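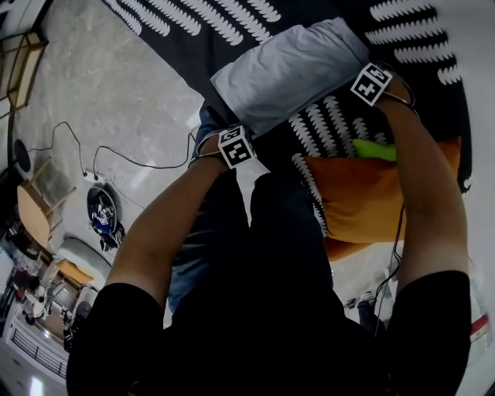

Unit 3: Wrist tracking with marker cubes, home build

Course notes, Gidwood shared workshop. Prepared by Ngan-ling Lo, with corrections by Ho-yin Hsiao. Read Unit 2 (camera calibration) first. The intrinsics file from that unit is used again without changes.

3.1 Purpose

The build records the pose of both wrists while a person does ordinary household work, using a single head-mounted wide-angle camera. The recorded poses are later replayed on the Haser arm in Unit 5. Soft goods such as pillows and bedding are the first task set.

3.2 Why a cube

A flat marker on the back of the wrist is lost when the forearm rolls. A cube offers several faces to the camera, and in most forearm positions two of them can be read at once. Two faces also remove the pose flip that a single square marker gives when viewed nearly head-on.

Each face carries its own ID. Left and right cubes must not share any ID. Leave a white margin outside the black border on every face; the detector fails without it.

3.3 Cube geometry

Edge length is 50 mm. Measure the printed border with calipers after gluing and enter the measured value in the config file. A scale error in the print becomes a depth error of the same percentage.

The cube frame has its origin at the center of the cube. The wrist frame is a fixed offset from it, found by the procedure in 3.5.

3.4 Bands and cables

Fit the band tight enough that the cube does not rock when tapped. Run the cable along the forearm and leave slack at the elbow. Route floor cables to one side of the work area and tape them where anyone will step.

3.5 Offset procedure

a. Rest the forearm on a table, palm down.
b. Roll the forearm slowly through its full range, keeping the elbow still.
c. Repeat with wrist flexion.
d. Run the fit and check the residual. Above 3 mm, tighten the band and repeat.

3.6 Lens distortion

Use the fisheye model. The standard polynomial model gives acceptable results near the center and poor ones toward the edge, where the elbows usually are. Reject detections in the outer ring.

3.7 Reference recording

Shuk-fan Fang's August recording has 1,605 frames and is in the shared folder. Use it to test your detector before wearing the rig.

Exercise: plot left and right cube height against time for the reference recording and mark the gaps in detection.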